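Search this site Search

Varnilport extends household goods swap into January

Last updated: October 31, 2020

The Varnilport household goods swap will stay open until the end of January, the town said. Residents have dropped off 229 items at the Kilov Street hall, most of them kitchenware.

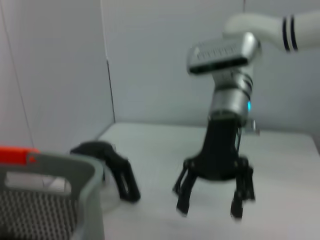
A robotic arm with a black gripper above a table.

The swap is open 8 hours a day. Visitors may take up to two items per trip. Electrical goods and mattresses are not accepted. Glass and pottery should be brought in a box or basket.

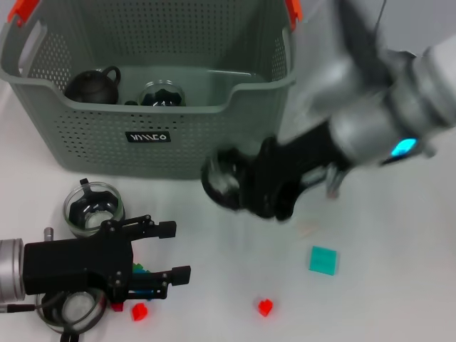 A teapot and a glass cup in a plastic laundry basket.

Anything left at closing will go to the Bitex thrift store.

Comments (3)

yusuf29: Can we park behind the hall?

Reader: Got two good soup pots there. Thanks.

hillside: Please take books too.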